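I make corn chowder the slow way, and every November I get a couple of messages asking for the recipe. I have put it off because there isn't much of a recipe. It's mostly stock, and the stock is made from cobs that other people throw out. So this post is about the stock, with the soup at the end.

I learned it from Renata Zúñiga, who rented the apartment below mine when I lived in Virholm. She kept a bag of bare cobs in her freezer and added to it all summer. I thought it was a strange thing to save until she gave me a bowl of soup.

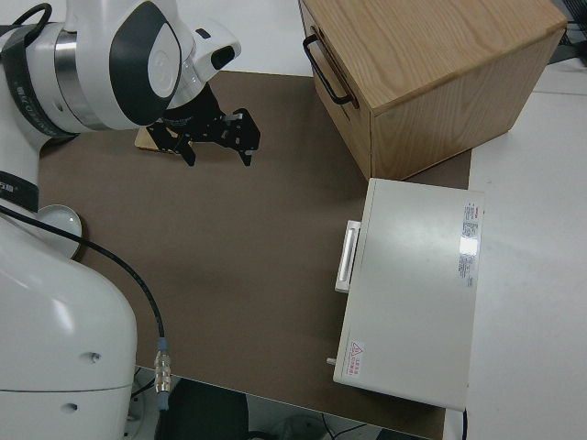
Issue 32

If you are new, the older issues are in the sidebar. Issue 31 was the one on dried beans, and I still owe a correction on it: the soaking water should be salted at the start. A reader named Renato Vergara wrote in to say so, and he was right. I tried it both ways with the same bag of beans and the salted ones had fewer split skins.

Back to corn. Fresh ears start losing sweetness once they are picked, so if you are buying them to eat off the cob, buy them the day you want them. For soup it matters less. I have made good chowder from ears that sat in the refrigerator for most of a week. At this time of year the ears at my store come from far away and they are not great, and I use them anyway, with a bag of frozen kernels to fill out the pot. The frozen ones are usually sweeter.

Stand the ear up in a wide bowl and cut downward with a short knife. Don't cut too deep or you get the tough part that sticks in your teeth. Then turn the knife over and scrape the cob with the back of the blade. A milky liquid comes out. Keep it with the kernels. It thickens the soup a little, and I use no flour.

I used to own one of those ring-shaped corn strippers. It worked on straight ears and jammed on every other kind, and I gave it away when I moved.

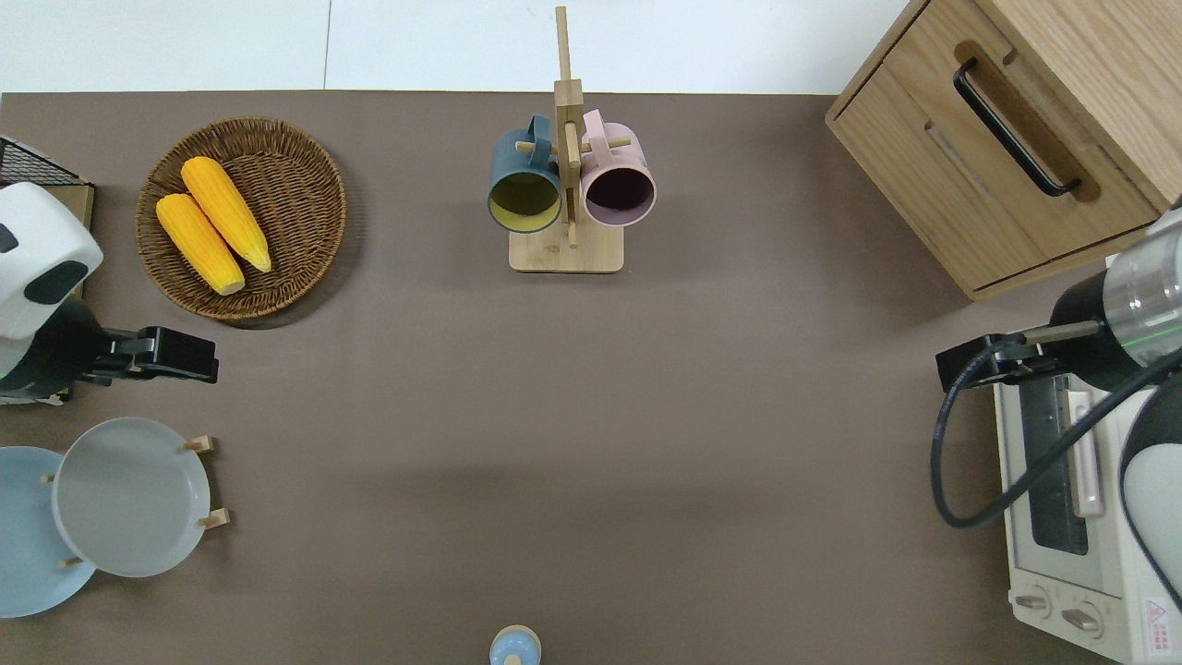

## The stock

Break the cobs in half so they lie flat in the pot. I use four or five. Cover them with water, add half an onion, a bay leaf and a few peppercorns, and bring it to a low simmer. Leave the lid partly off. An hour is enough. I have gone longer and it starts to taste like wet cardboard.

Strain it and throw the cobs away. The stock will be pale yellow and won't smell like much. Add salt to a spoonful before you judge it. It freezes well, and I store it flat in bags with the month written on them.

Renata put the cheese rind in with the cobs when she had one. I like it that way too, but then you have to watch the salt.

## The soup

For two people with some left for lunch:

- 700 grams of kernels, fresh and frozen mixed
- one large potato, peeled and diced small
- the other half of the onion
- 2 tablespoons of butter
- enough corn stock to cover, plus a cup
- a splash of whole milk
- salt and black pepper

Cook the onion in the butter over low heat until it is soft and has no color. Add the potato and the stock and simmer until a fork goes through the potato. Add the corn and whatever you scraped off the cobs. Five more minutes is plenty. Take out two ladles, blend them, and pour them back in. Stir in the milk with the heat off.

I don't put bacon in mine. My brother does, and he also adds smoked paprika, which turns the whole pot orange. It's good, but I stop tasting the corn.

It keeps three days in the refrigerator. The potato goes grainy if you freeze it, so freeze the stock and make the soup when you want it.

Next issue will be on cabbage. I have two heads to get through and one of them is enormous.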